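Novetti Soft-Object Handling Trials

The Novetti Soft-Object Handling Trials are a series of comparative tests of robotic end effectors carried out at the Novetti Laboratory for Applied Manipulation. The trials set multi-fingered hands against simpler grippers in the handling of materials that change shape when touched, chiefly modeling dough and bread dough. They are known within the laboratory as the "dough trials," and the results are circulated to member workshops as a set of printed tables with written comments.

Background

The laboratory had for several years tested grippers on rigid parts such as blocks, cups and pipe fittings. Rania Radwan, then head of the bench testing group, proposed in an internal paper that these objects told buyers little about how a hand would behave in a kitchen, a bakery or a care setting. A rigid block is either held or dropped. A piece of dough may be held and ruined at the same time, and the older scoring sheets had no place to record this.

A working plan was drawn up by Radwan and Khang Lò, a controls engineer. It was approved on Sunday, January 1, 2023, the first day of the laboratory's budget year, and bench work began once the first two hands had been fitted with matching wrist plates.

Equipment

Four end effectors were entered in the first round. Two were jointed hands, the Plisent hand and the Oris hand. The third was a parallel-jaw gripper built in the laboratory's own shop, and the fourth was the Vương gripper, a three-pad design with padded contact faces. All four were driven from the same arm and the same controller, so that differences in arm speed and path would not enter the results. The Oris hand required an adapter, and its longer reach was corrected for in software.

Each end effector carried a small camera at the wrist. The wrist view was used for scoring contact and for operator review. Fixed overhead cameras were tried during setup but were dropped from the scoring procedure after reviewers found that the palm of a jointed hand often hid the point of contact from above.

Test pieces

Test pieces were rolled or twisted by hand shortly before each session. Plain dough was used for most tasks. Marbled pieces, made by working a colored dough into a pale one, were added at the suggestion of Yasmine El Fassi, who observed that the streaks made stretching and tearing easier to see on review. Pieces were presented either on a round plate or directly on the table. The plate was found to matter a good deal: a raised rim limits the angle at which a finger can come in from the side, and it favors hands that can approach from above.

Tasks

The standard program is made up of the press, the pinch, the lift and the transfer. In the press, one fingertip is lowered into the upper surface of the piece and held there before being withdrawn. In the pinch, two or more contact surfaces close on the piece without lifting it. The lift raises the piece clear of its support, and the transfer moves it from the table to the plate or from the plate to the table.
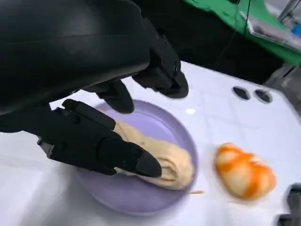 Every end effector performed 200 attempts, divided evenly among the tasks. Attempts in which the controller stopped by itself were repeated and noted separately. Operators were not permitted to adjust grip settings within a block of attempts, although they could do so between blocks. This rule was disputed by Mahmoud Samir, who ran most of the sessions with the Plisent hand. He argued that a jointed hand has more settings to get wrong, and that a fixed block punished it for a choice made in advance.

Scoring

Each attempt receives two marks. The first records whether the task was completed. The second, called the form mark, compares the shape of the piece before and after the attempt and is given by a reviewer working from still pictures. Reviewers are not told which end effector was in use when they compare the pieces. A deep dent is not treated as damage in the press, where a dent is the purpose of the task, but the same dent in a lift lowers the form mark.

Sanaa Kamel, who wrote the scoring guide, later added a third column for residue left on the fingers. This was prompted by the behavior of small joints and exposed screws, which collected dough during long sessions and had to be cleaned with a brush. Residue is recorded but does not count toward the total.

Results

The parallel-jaw gripper completed more lifts than any other entrant and had the lowest form marks in the same task. Its flat jaws held the dough firmly and left it pinched at the waist. The Vương gripper was placed second in the lift and first in the transfer -- a result credited to its padded faces, which spread the load along a rolled piece.

The two jointed hands did best in the press. Both could bring a single fingertip down while keeping the other fingers clear of the work, something the simpler grippers could not do without tilting the whole wrist. The Plisent hand had the higher form marks, and the Oris hand was the faster of the two. In the lift, both hands showed a common fault: the thumb closed slightly ahead of the opposing fingers and rolled the piece away before the grip was complete. A change to the closing order, tested by Lò after the main round, reduced the fault on the Oris hand. It had little effect on the Plisent hand, in which the order is partly set by the mechanism.

Seventeen attempts were struck from the tables after a review found that the dough had dried beyond the limit set in the guide. Their removal did not change the order of the entrants in any task.

Later work

A second round was held in September with a revised press task, in which the depth of the dent is specified in advance and measured afterward. Form marks from the two rounds are not considered comparable, as the rules on resting time for the dough were also changed. The laboratory has continued to use its original controller, though El Fassi has recommended a newer unit with force limits for each finger -- a feature the present one offers only for the hand as a whole.

See also

Bench testing of end effectors
Deformable object handling
Parallel-jaw gripper
Wrist-mounted camera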